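Is 50 demos ever enough? Collecting examples for a two-arm kitchen task

wattle_and_wire
Posted 14 October 2018

I've been asked to cost out a data collection effort for two small arms on a bench, both with wrist cameras. The task is moving food between plates and a cutting board. The person who wants it has read that you only need 50 demonstrations per task and has put that in the plan as if it were a law of physics. I don't believe it. Before I go back and say so, I'd like to hear from people who have sat down and recorded the things.

What I'd like to know is how many you recorded, how many you kept, and whether the policy did anything useful when you moved the plate a hand's width to the left.

pliltach_fan
It depends on the task, but 50 is fine for something simple. We ran the Pliltach recorder at my last job and had a decent pick and place going in an afternoon. I think people overdo the collecting because it feels like progress.

gearbox_moose
Decent by what measure? I've seen a lot of afternoon policies. They work with the same person setting out the same objects in the same light, and then the demo gets filmed and everybody goes home. Put a different coloured plate down and the arm goes for the spot where the old one used to be.

pliltach_fan
We tested it with three plates.

gearbox_moose
All in the training set?

pliltach_fan
Two of them were. I take your point, but the third worked most of the time.

Apolinar Zepeda
I can give some real numbers. We recorded 372 episodes of one two-arm task over a couple of weeks in April and kept 149 after review. The rest went for the usual reasons: dropped object, operator paused to scratch his nose, arms bumped each other, one wrist camera lost its feed halfway through. I wouldn't call our operators careless, either. Driving two arms at once is tiring and people get sloppy after an hour.

Of the ones we kept, I'd say the slow, hesitant ones did more harm than the outright mistakes we threw away. The policy learned to hover. It would get the gripper over the object and just hang there, because that's what we did while we judged the depth.

wattle_and_wire
Thanks, that's the kind of answer I was after. Less than half kept is a lot worse than what's in my plan, which assumes we keep everything. Did you have one reviewer or several?

Apolinar Zepeda
Two, and they disagreed often enough that I stopped trusting either of them. One would fail an episode if the fruit rolled at all. The other let it go if it ended up on the plate. Write your pass rule down before you start – I mean on paper, with the edge cases.

srivastava_bench
I'm going to be a grump about backgrounds. Everyone I know who collects this sort of data puts up plain grey panels so the bench looks tidy. Then they're surprised when the thing falls apart in front of a cluttered wall. We went the other way and used a busy pattern on all three sides. Ours is the Srivastava style bench, white top, rail along the front with both arms bolted to it.

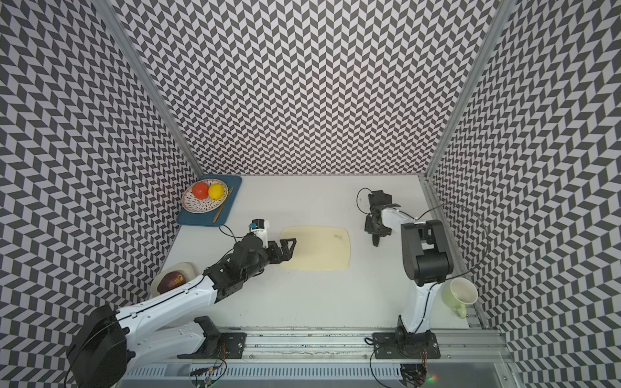 My claim is only that a loud background makes it harder to fool yourself. I have no proof that it makes a better policy. One fixed pattern is still one background, and a network can memorise zigzags as happily as it memorises grey. If you want variety you have to change the panels between batches, and that's a job people skip as soon as they're behind schedule.

The same goes for the objects. Change where they start, and include some awkward ones. A mug lying on its side is a different problem from one standing up, and if every mug in your set is upright you've taught it half of mugs.

gearbox_moose
Agree on the objects, not sold on the walls. All that contrast behind a black gripper has to be murder on the vision side. I'd sooner have boring walls and spend the time moving the lights.

srivastava_bench
Could be. Have you tried it both ways?

gearbox_moose
No. Have you?

srivastava_bench
Only the one way so far. Fair enough.

dromix_refugee
Came from a Dromix shop where the answer to everything was more data. We had 2768 episodes of one task by the end. I went through a random pile of them and most were the same motion from nearly the same start, recorded by the same person. I'd have swapped the lot for Apolinar's 149 if they were properly spread out.

pliltach_fan
So you're agreeing with me that fewer is fine?

dromix_refugee
I'm saying the count tells you very little. If someone sells you a number without asking what your task is, hang on to your wallet. Trendmont quoted us a flat figure per task, same price for opening a drawer as for stacking cups.

wattle_and_wire
I'll go back and ask for money for review time and for a held-out set of objects that stay in a locked cupboard until testing. I expect to be told it's too much. Does anyone have a pass rule they'd be willing to share, edge cases and all?

Apolinar Zepeda
Send me a message. Ours runs to a page and a half and there's still an argument going about what counts as a drop.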